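Cenden moves Kulevar range to single-grade packaging board

April 18, 2021 – Cenden, the kitchenware distributor, has completed the move of its Kulevar range to packaging made from one grade of uncoated board. The change applies to all 251 product lines in the range and takes effect with orders placed from today.

Until now, Kulevar goods were packed in a mix of coated cartons, moulded trays and plastic film. The new cartons use folded board inserts in place of the trays, and paper tape in place of film. Inks are water-based. Package weight falls by 87 grams on the heaviest item in the range.

The cartons are made by Van der Linden, which has supplied Cenden with transit packaging for seven years. Trials began in November with a first run of 2000 cartons, sent through the normal delivery network to trade customers. Two insert designs were changed after the trial. The fold at the base was made deeper and the hand slots were moved from the short sides to the long sides.

"The outer sizes have been kept the same wherever we could, so most customers will not need to alter their shelving or pallet plans," said Brendan Phelan, head of supply at Cenden. "Where a size has changed, the new figures are in the trade list."

Product codes and barcodes are not affected. Stock in the old packaging will be sold through in the usual way and may arrive in the same delivery as new cartons – customers who need one type only should state this when ordering.
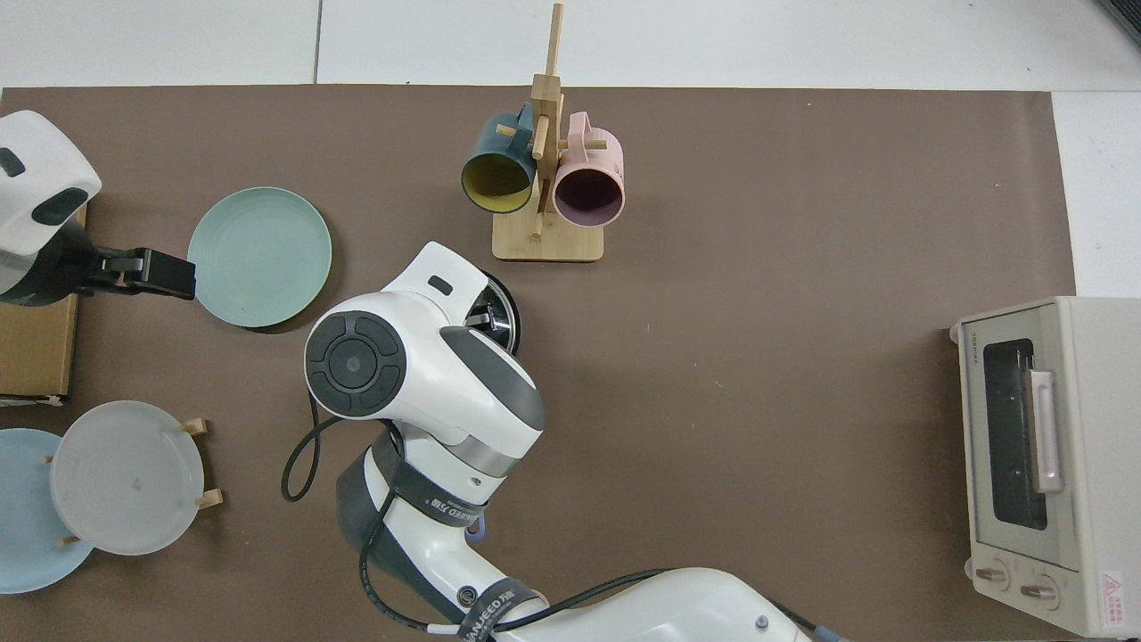

Kitchenware on a brown work mat.

The Drulluleo range of storage jars is not part of the change. Cenden expects to review its packaging separately, as glass items need a different insert and a heavier board.

Carton drawings and the revised trade list can be requested from the Cenden trade desk.

Ends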